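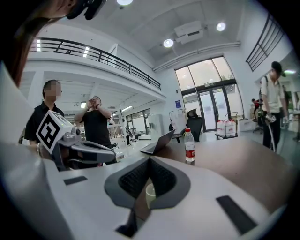
图3 采集现场,由手持夹爪上的相机拍摄。近处为夹爪本体,左侧可见另一台带黑白标记块的夹爪。

4.2 现场规矩是怎么定下来的

先说句大白话:我们一开始是没有规矩的。第一版操作说明只有一页纸,写的全是怎么开机、怎么校准、数据存到哪儿,关于人该站在哪儿、桌上能放什么,一个字都没提。当时我觉得这些事大家商量着来就行了,结果第一批数据收回来,我和 Titilayo Iyamu 坐下来一条一条翻,越翻越头大。最后这一批一共1601条轨迹,有116条被我们标成“需复核”,原因五花八门,但大部分跟设备本身没什么关系。

图3就挺能说明我们平时的工作环境:一间挑高的大厅,木桌横在中间,桌上有一台打开的笔记本电脑和一瓶水,旁边的推车上码着成箱的瓶装水,好几个人同时在场,右边那位手里的夹爪装在长杆上,朝着地面。这种地方跟论文里常见的那种干干净净的单人工位差得很远,可我们偏偏就想要这样的环境,所以规矩得照着它来写,不能反过来要求大厅变成实验台。

下面挑几条我觉得值得写进正文的,完整版放在附录B。

第一条是标记块的朝向。我们用的夹爪靠黑白标记来做位姿对齐,开始录制之前,两台夹爪要互相“看一眼”,也就是各自把标记面转向对方的相机,停住,等软件 Tisow 报告对齐成功再动。听着很啰嗦对吧?我自己也偷过懒,觉得上一条刚对过,这一条应该还能用。后来我们规定,只要夹爪离过手,哪怕只是放下来接个电话,就重新对一次。Zachary Hiebert 对这条意见最大(他手快,嫌耽误时间),我们吵了两个下午,最后各退一步:同一个人连续录、中间没放下过的,可以每8条对一次。

第二条是桌面。桌上的东西分两类,“任务物”和“背景物”。任务物要登记,背景物不登记,但录制过程中不许挪。水瓶是个老大难,它既可能是任务物,又是大家随手要用的东西!我们的做法是登记表上写了水瓶的那一场,个人饮水一律不上桌;没写的那一场,水瓶算背景物,开录以后就别碰了,想喝等这一条录完。

第三条,长杆夹爪。杆子一长,持杆的人很容易低估末端扫过的范围,我自己就往椅背上磕过一回。现在的要求是:行走时末端朝下,转身前先出声,周围的人听到了要应一声。录音里因此多了不少“转了啊”“好”之类的对话,我们没有剪掉,只在元数据里加了个字段,方便不想要语音的读者自己过滤。

第四条关于人脸。凡是入镜的人,录制前都得签知情同意,对外发布的版本一律做面部模糊。难办的是远处路过的人。大厅后面还连着办公区和侧间,很难保证没人走动。我们参考 Clilberg 项目的内部指南,把距离判断这一步整个去掉了,凡是检测器找得到的脸,不管多小都模糊,再由人工抽查漏网的。抽查量是每批3000帧,说实话看得眼睛疼,Titilayo 提议两个人轮着看,每半小时换一次,这个办法一直沿用到现在。

第五条最琐碎,是背包。有些操作者背着包录,肩带会不会影响手臂动作,我们内部看法不统一。Zachary 认为影响可以忽略,我倾向于至少记一笔。目前的折中是登记表上多一个勾选框,背了就勾,分析的时候想不想用由读者自己决定。

这些规矩里哪些算“标准”,哪些只是我们自己的习惯,我其实也拿不太准。跟 Adeyemi 那边交流过以后,我们把标记对齐和面部模糊列为强制项,桌面和长杆列为推荐项,背包归到可选项。Flullbridge 的同行在十月试用过这套分级,反馈是强制项没什么争议,推荐项里的“转身前出声”在他们那儿行不通,他们的场地太吵,改成了举手示意。我觉得完全可以,附录B里已经把两种写法并列了。

还有一个没解决的问题:规矩写得越细,新来的操作者上手越慢。我们试过把说明压缩成一张卡片挂在夹爪旁边,效果还行,不过卡片上放什么、不放什么,到投稿时还在改。4.3节给出的复核比例,用的是卡片启用之前的数据,读的时候请留意。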